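News from the hand bench

Hello again from the Estcombe end of the corridor. Last time I promised I'd write up what we've been doing with the multi-fingered hand, and then May ran away with me, so this is a bit of a catch-up.

Quick refresher if you skipped the spring issue: Loron is our grasping project. The hand is on the end of an arm, and the question is how it should hold thin, slippery, slightly awkward things that people own and leave lying about. Cubes and cylinders we can do all day. Phones are a pain! They're thin, they're smooth, and if you squeeze one by the corners it swings round like a gate.

What we changed

Up to the winter we planned every grasp from the shape alone. You look at the object, work out where the fingertips should go, and send them there all at once. Merja Vainio never liked this (she has been saying so since her first week) and her idea was to let the fingers arrive in their own time. Each one closes until it feels something, then waits for its neighbours, and only when enough of them have made contact does the hand put any real force in. We call it "staggered closing", which is a dull name, but Urho Lindqvist's suggestion was worse and I'm not printing it.

The other half of the work is the clutter. A phone alone on a bare table tells you very little about how the method will cope in a kitchen or an office, so every trial has other things on the table as well: books, boxes, glasses, bottles, bits of plastic. The planner gets no list of what they are. It's told which object we want and has to treat the rest as stuff to stay clear of.

We had a long argument about how to hold a phone, too. Flat grasps looked tidy on paper, but you end up with fingertips scraping the table. Standing the phone on its long edge and wrapping the fingers over the top and round the back gives the hand far more to hold on to, and leaves the face clear. I was on the losing side of that one and I've made my peace with it.

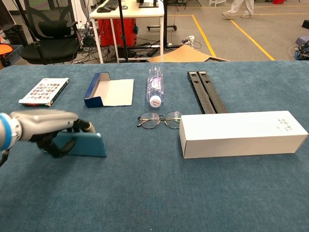
How it's going

We ran 600 grasps with the old method and 400 with the new one. Yes, I know they don't match, and yes, Pennington's reviewers will point it out. The old runs were mostly finished before we switched, and I didn't fancy throwing good data away just to make the numbers pretty. We compare rates, and we'll report the two sets separately.

The short version is that staggered closing drops fewer phones. The biggest gain is when the camera's guess at the object's position is slightly off, and that makes sense to me: a finger that stops when it touches something doesn't much mind if the something is a few millimetres nearer than expected. With the old method that same error gave the phone a shove before the other fingers had got there.

It's slower, mind you. Waiting for contact adds 2 seconds to a typical grasp, and Urho thinks most of that is our own cautious settings. He's going through them now.

What still goes wrong

Glasses. Oh dear, glasses. Thin frames barely register on the fingertips, so the hand carries on closing when it ought to stop. I've got 17 clips of failed glasses grasps saved in a folder and they all fail a little differently. Merja thinks we need a lower contact threshold for anything wiry. I think we need better fingertips — we'll probably try hers first, as it costs nothing.

Next up is soft things: cloths, gloves, maybe a sponge. If you've tried contact-led closing on fabric, on any hand at all, please drop me a line. The Trestar group have asked for our trial sheets as well, and I'll send those round once I've tidied up the column names.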